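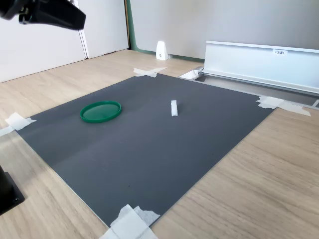
Nudumville Tables & Benches list, digest 276
Subject: Re: Stopping a mat from creeping (and the tape question)
Date: 2025-02-22

Hello all,

Sorry for the slow answer, I had this half written and then the boiler man came and I lost the thread of it completely. Quoting the original post so people on the digest don't have to go hunting:

> I've bought a big dark mat for the kitchen table so I can do
> glueing and cutting without ruining the top. Lovely thing, but
> it slides about the moment I lean on it. I've tried a damp cloth
> underneath (awful, left a bloom on the varnish) and those little
> clear feet you put on cupboard doors (it just rocks). Is tape the
> answer, and if so, which tape, and will it pull the finish off?
> The table is a pale wood one and I have to give it back in decent
> order at the end of the lease. Also the mat shows every single
> crumb. Is that just what dark mats do?
>
> Second question while I'm here. We have the chance to get a table
> with sockets sunk into the top, under a flap. Useful or a crumb
> trap?

Right, tape. Yes! I've been taping mine for ages and I wouldn't go back. Mine is a dark grey sheet on a light wood-grain top, so not far off what you've got, and I use plain white masking tape, one lot on each corner and nothing along the sides. I did run it all the way round once, thinking it would keep the bits out, and all I got was a sticky border that collected fluff and a very dull half hour picking it off again.

The thing that made the difference for me was crossing it. One strip straight over a corner will hold until you lean on it from the wrong side, then it peels from one end and you're chasing the mat again. Two strips in an X, with plenty of tape on the wood as well as on the mat, and it stays where you put it. Be generous with the length on the wood side. I was stingy with it at first (I think we all are with tape, I'd still use a bit of string twice) and it kept letting go, and now I let the ends run a good way out over the table.

It won't look smart. Mine has gone wrinkly, because I tend to slap more on top when one starts lifting instead of taking the old one off first. I know, I know. Somebody on this list told me off for it in January and they were right, you end up with a thick crumpled wodge that's no stronger than one decent cross. If you're tidier than me, peel, wipe, and start fresh.

On whether it'll take your finish off: ordinary masking tape has been kind to mine, but I don't leave it down for months on end and I'd be more careful with a rented table. Try a bit on the underside first and leave it a few days. Pull it back low and slow, almost flat along the surface, not straight up. If you get gum left behind, rub it with your thumb before you reach for anything in a bottle. I had a tin of Thibodeau polish recommended to me for this and it did shift the gum, only it also left a shiny patch I could see from the door, so I'd call that a draw. And please don't use parcel tape. I did that on my mother's sideboard and I still hear about it.

Crumbs and specks: yes, I'm afraid that is what dark mats do. Mine always has a few little specks on it, whatever I do, and if the light comes across it you get a pale band of shine as well, which is a nuisance if you're trying to see a fine line. I've turned the lamp round more than once. But I still prefer it to a pale one, as anything white or bright shows up straight away. I lost far more little bits on the bare wood, where everything beige just vanishes into the grain.
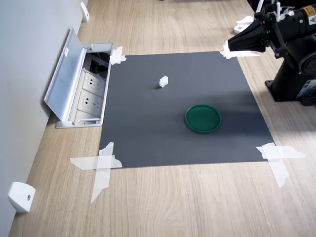
Now, the sunken sockets. We've got those, in a metal box let into the tabletop right up by the wall, with a hinged lid that tips back and leans there. Two sockets inside. I'd say useful, with grumbles. You don't have a lead trailing across where your elbows want to be, and that alone would sell it to me. The grumble is that the lid has to stay open whenever something's plugged in with a chunky plug, and an open box next to a work surface is an invitation. I've dropped a pencil stub in ours, and a washer, and something I never identified. There's a dark bit at the end with the cables in, and I do not go poking about in there with my fingers, and nor should you. Switch it off at the board first, then use the narrow nozzle on the hoover.

So if you do go for that table, put your mat a little way off from the flap. I'd leave enough room for a hand to get down to the plug without kneeling on your work. Mine was butted up to the box to begin with and the tape on that corner was forever getting caught by the lead. Moving it over cured that, and I got a straight run along the wall to sweep crumbs down.

The other thing I'd ask the seller is whether the lid shuts properly flat. A friend's stands proud by the thickness of a coin, and she can't slide a tray across it. You can live with that on a desk but on a kitchen table it would drive me up the wall.

Somebody asked off-list what I use for holding small stuff on the mat, so I'll answer it for everybody. Lids! Plastic jar and tub lids, turned over so the rim stands up. They're flat, they don't tip, you can nudge them with the side of your hand, and the rim is enough to stop a bead or a screw rolling off. Green is a good colour for it on grey, you can find it at a glance. I bought a proper magnetic dish from Claltumberg when they had the sale on and I've used it twice. The lids I use all the time and they cost nothing. Do wash them well first, a pickle lid keeps its smell longer than you'd think possible, and a coffee one is nearly as bad.

A word on size, as people always get this wrong (me included). Measure the bit of table you actually reach when you're sitting down. I'd have bought the biggest sheet in the shop if I'd been left to it. You want bare wood left on every side, partly for the tape and partly for your mug, which must not live on the mat. If you can find one, the Sostero shop does a cutting service, 400 by 300 millimetres is their smallest and they'll go up from there, but ring first, the website never has the right stock on it. Their edges come quite crisp, and I'd take the sharpness off the corners with a bit of fine paper or they'll slice up through your tape.

And do let a new mat lie flat for a day before you tape it. If it's come rolled up, it'll want to curl, and a curling corner will beat masking tape every time. I weighed mine down with cookery books overnight. It took two goes, and the second time I remembered to put them face down so the covers didn't stick.

Tape width, last bit, as I can hear that question coming. I've got a fat roll and a thin one, and I grab whichever is nearest. The fat one holds better. The thin 13 millimetre stuff is easier to tear neatly and it's what I'd use if the finish worried me, purely as there's less of it to come off. For your lease table I'd go thin, crossed, long ends, and change it every couple of weeks.

Has anyone tried the non-slip netting you put under rugs? I've a piece of it in the drawer and keep meaning to cut it down, but I have a feeling it'll leave its pattern on the varnish and I'd rather it was somebody else's table!

Off to find the end of the roll, which I've lost again.

Cheers

--
To leave the Nudumville Tables & Benches list, reply with LEAVE in the subject line.
Please trim your quotes. Digest readers thank you.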